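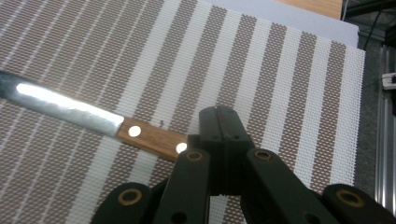 공유주방 날데일(Naldale) 8월 안전점검표
점검 구역: 조리대, 칼과 도구, 가스, 냉장, 바닥, 비상구
작성: 주방 운영 담당
확인: 레이먼드 사와츠키(Raymonde Sawatzky)
표기: 적합 / 보완 / 부적합. "애매함"이라는 칸은 지난달에 없앴습니다. 다들 거기에만 표시하시더군요.

1. 칼과 날붙이

1-1. 칼은 사용 후 칼꽂이나 자석 거치대에 돌려놓는다.
결과: 보완
의견: 자석 거치대에 국자 두 개와 병따개가 붙어 있었습니다. 자석 입장에서는 할 일을 한 셈이지만 칼 자리가 줄어듭니다. 국자는 아래쪽 고리로 옮겼습니다.

1-2. 나무 손잡이의 리벳이 헐겁거나 튀어나오지 않았는지 손으로 만져 확인한다.
결과: 적합
의견: 식탁용 나이프까지 전부 꺼내서 봤습니다. 손잡이가 흔들리는 것은 없습니다. 나무 손잡이 제품은 식기세척기에 넣지 마세요. 세척기 문에 같은 내용을 붙여 두었는데, 그 종이가 세척기 증기에 먼저 울었습니다. 코팅해서 다시 붙입니다.

1-3. 날에 얼룩, 녹, 이 빠짐이 없는지 확인한다.
결과: 보완
의견: 물얼룩과 녹은 다릅니다. 식초 묻힌 천으로 닦아서 지워지면 얼룩이니 헹구고 말려서 쓰면 됩니다. 손톱에 걸리는 느낌이 나면 따로 빼서 파란 통에 넣어 주세요. 파란 통에 귤껍질은 넣지 마세요.

1-4. 칼을 개수대 물속에 담가 두지 않는다.
결과: 부적합
의견: 거품 밑에 과도가 있었습니다. 점검자가 맨손으로 찾았습니다. 다치지는 않았고, 말수가 조금 줄었습니다.

2. 가스와 화기

2-1. 중간 밸브가 잠기고 호스에 갈라짐이 없다.
결과: 적합
의견: 비눗물로 확인했고 거품은 올라오지 않았습니다. 호스 교체 시기는 밸브 옆 꼬리표에 적혀 있습니다. 꼬리표를 책갈피로 쓰신 분은 돌려주셔서 고맙습니다.

2-2. 화구 주변에 종이, 행주, 플라스틱이 없다.
결과: 부적합
의견: 3번 화구 옆에 요리책이 펼쳐져 있었습니다. 페이지 모서리가 갈색인 것은 디자인이 아닌 듯합니다. 책 받침대를 창가 쪽에 놓았으니 거기서 보세요. 글씨가 안 보이면 외우는 방법도 있습니다.

2-3. 후드 필터에 기름이 흐르지 않는다.
결과: 보완
의견: 흐르지는 않는데 흐를 생각을 하고 있습니다. 필터를 떼어 뜨거운 물과 베이킹소다에 불려 두었고, 다 마를 때까지 튀김은 쉽니다. 튀김 모임에서 항의가 있었고, 항의는 접수했습니다.

2-4. 소화기 압력 바늘이 녹색 구간에 있고 앞이 막혀 있지 않다.
결과: 보완
의견: 바늘은 녹색입니다. 앞에는 쌀 포대가 있었습니다. 불이 났을 때 쌀부터 구할 계획이 아니라면 비워 두세요. 바닥에 노란 테이프로 자리를 표시했습니다. 테이프 안쪽은 수납공간이 아닙니다.

3. 전기

3-1. 젖은 손이 닿는 위치에 멀티탭을 두지 않는다.
결과: 적합
의견: 드디어 적합입니다. 벽 쪽으로 올려 고정했습니다.

3-2. 소비전력 2,000와트짜리 전기그릴은 벽 콘센트에 단독으로 연결한다.
결과: 부적합
의견: 그릴과 전기주전자와 반죽기가 멀티탭 하나에 사이좋게 꽂혀 있었습니다. 차단기는 이 우정을 오래 지켜보지 않습니다. 그릴 전용 콘센트에 빨간 스티커를 붙였습니다.

3-3. 반죽기 '베나르(Venar)'의 안전 덮개가 닫혀야만 작동한다.
결과: 적합
의견: 덮개를 열면 바로 멈춥니다. 덮개 스위치에 젓가락을 끼워 속이려던 흔적이 있어서 젓가락은 압수했습니다. 한 짝뿐이라 나머지 한 짝의 주인도 찾습니다.

4. 냉장과 보관

4-1. 냉장고 온도는 5도 이하로 유지하고 아침저녁으로 기록한다.
결과: 보완
의견: 온도는 괜찮습니다. 기록지가 문제입니다. 이번 달 기록이 모두 같은 펜, 같은 필체, 같은 숫자입니다. 냉장고가 그렇게 꾸준하다면 표창감이지만 일단 온도계를 보고 적어 주세요.

4-2. 모든 용기에 이름과 넣은 날짜를 적는다.
결과: 부적합
의견: "내 거"라고 적힌 통이 나왔습니다. 이름란을 채운 성의는 인정합니다. 내용물은 국이었던 것으로 보이며 폐기했습니다.

4-3. 날고기와 생선은 맨 아래 칸에 둔다.
결과: 적합
의견: 맨 아래 칸에 있던 케이크를 위로 올렸습니다. 케이크는 고기보다 지위가 높습니다.

5. 바닥과 통로

5-1. 물기와 기름기를 바로 닦는다.
결과: 보완
의견: 개수대 앞 매트가 말려 올라가서 발이 걸립니다. 새 매트를 주문했고, 올 때까지 기존 매트는 걷어 둡니다. 그동안 미끄럼 방지 신발을 신어 주세요. 양말은 신발로 보지 않습니다.

5-2. 비상구까지 200센티미터 안쪽에는 짐을 두지 않는다.
결과: 부적합
의견: 접이식 의자 11개가 문에 기대어 있었습니다. 문은 안쪽으로 열립니다. 의자는 창고로 옮겼고, 행사가 끝나면 빌린 쪽에서 창고까지 책임지고 가져다 놓습니다.

5-3. 비상구 유도등이 켜져 있다.
결과: 적합
의견: 이 건물에서 가장 성실한 설비입니다.

6. 구급함

6-1. 밴드, 거즈, 화상용 드레싱, 소독제가 갖춰져 있고 유효기간이 남아 있다.
결과: 보완
의견: 밴드는 어린이용 공룡 무늬만 남았습니다. 붙는 힘은 똑같습니다. 거즈와 화상용 드레싱은 보충했습니다. 사용한 분은 구급함 안쪽 수첩에 한 줄 적어 주세요. 창피한 사고일수록 다음 사람에게 도움이 됩니다.

확인자 의견 (사와츠키)
1-4와 5-2는 다음 점검까지 기다리지 말고 바로 고칠 것. 개수대 위에 "물속에 칼 금지"를 크게 붙여 주세요. 작은 글씨로 붙인 것은 보았습니다. 보려고 안경을 꺼내야 했습니다.
의자 대여 대장은 제가 보관합니다. 열쇠도 제가 보관합니다.

남은 조치
후드 필터 재장착
개수대 앞 매트 교체
세척기 안내문 코팅
냉장고 기록지 새 양식 부착
젓가락 나머지 한 짝

점검표 원본은 입구 게시판 오른쪽에 걸어 둡니다. 의견란 여백에 반론을 쓰실 분은 연필을 사용해 주세요.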